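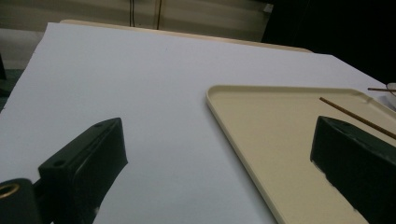 Datos > Conjuntos > Léxico > Flelo

# Flelo: glosario bilingüe de términos de panadería y repostería

Compartido 25 veces — 2 comentarios

Flelo es un glosario portugués-español de vocabulario técnico de panadería, preparado para tareas de alineación léxica y de normalización de terminología. Contiene 400 entradas revisadas a mano. Esta ficha corresponde a la versión 2, publicada el 19 de octubre de 2018.

## Contenido del repositorio

- `entradas.tsv`: tabla principal, una entrada por línea.
- `variantes.tsv`: formas regionales y ortográficas asociadas a cada entrada.
- `fuentes.tsv`: códigos de procedencia.
- `descartes.tsv`: candidatos excluidos, con el motivo en un campo de texto libre.
- `validar.py`: comprobación de codificación, campos vacíos y referencias rotas.

Todos los ficheros están en UTF-8 sin BOM, con tabulador como separador y salto de línea Unix. No se usan comillas de escape. Si una celda contiene una tabulación, `validar.py` termina con código de salida 1 e indica la línea.

## Campos de `entradas.tsv`

- `id`: entero, estable entre versiones. Los identificadores retirados no se reutilizan.
- `pt`: lema en portugués, en minúscula y singular.
- `es`: lema en español, con el mismo criterio.
- `cat`: categoría gramatical (`s`, `v`, `adj`, `loc`).
- `dom`: subdominio (`masa`, `horno`, `utensilio`, `acabado`, `ingrediente`).
- `fuente`: código que remite a `fuentes.tsv`.
- `conf`: grado de confianza, `a` o `b`.
- `nota`: opcional.

El valor `a` indica que las dos personas anotadoras propusieron el mismo equivalente por separado. El valor `b` indica que el equivalente se fijó tras discusión. No existe un valor para entradas sin revisar; las que estaban en ese estado se movieron a `descartes.tsv`.

## Procedencia

Los candidatos se extrajeron de los apuntes de curso de la escuela Sampaio y de las hojas de obrador cedidas por la panadería Olarham. Los apuntes estaban en portugués y las hojas en español, de modo que no constituyen un corpus paralelo. La alineación es enteramente manual.

La extracción automática se limitó a unigramas y bigramas. Las locuciones más largas, como «masa madre de cultivo firme», se añadieron durante la revisión y llevan el código de fuente `rev`.

## Anotación

Solange Xavier preparó los lemas portugueses y la guía de anotación. Cleiton Damasceno se encargó de los lemas españoles y de las variantes. Ambos anotaron después la tabla completa sin consultar la columna del otro. Las discrepancias se resolvieron en una única ronda.

La mayor parte de los desacuerdos se concentró en el subdominio `utensilio`. El portugués «assadeira» puede corresponder a «bandeja», «placa» o «lata» según la zona y el tipo de horno. Se adoptó «bandeja» como lema y el resto pasó a `variantes.tsv`. Un caso similar es «forma», con los equivalentes «molde» y «budinera»; el segundo aparece solo como variante.

En el subdominio `masa` se mantuvo la distinción entre «sovar» (amasar) y «bolear» (bolear, heñir), aunque algunas hojas de obrador emplean «heñir» con ambos sentidos.

## Cambios respecto a la versión anterior

- Se han añadido 40 entradas del subdominio `acabado`.
- El campo `region` se ha trasladado a `variantes.tsv`.
- Corregida la acentuación de los lemas afectados por el acuerdo ortográfico del portugués.
- «Fermento» se ha desdoblado en dos entradas (levadura comercial y cultivo natural).
- `validar.py` ya no depende de bibliotecas externas.

Los cambios de la rama de abril están integrados, salvo la columna de ejemplos de uso — retirada por falta de permiso para reproducir las frases originales.

## Limitaciones conocidas

La cobertura de la pastelería laminada es escasa. Las marcas regionales reflejan el criterio de los anotadores y no proceden de una encuesta. No hay información de frecuencia. El glosario no distingue entre portugués europeo y brasileño en el lema, solo en las variantes.

No se recomienda usar `descartes.tsv` como conjunto de ejemplos negativos: incluye términos correctos que se excluyeron por duplicación.

## Licencia y mantenimiento

Los datos se distribuyen con licencia CC BY 4.0 y el código con licencia MIT. El mantenimiento corresponde al grupo de terminología de Evdale. Las correcciones se envían como parche sobre el fichero TSV correspondiente, con el `id` de la entrada en el asunto. No se aceptan hojas de cálculo.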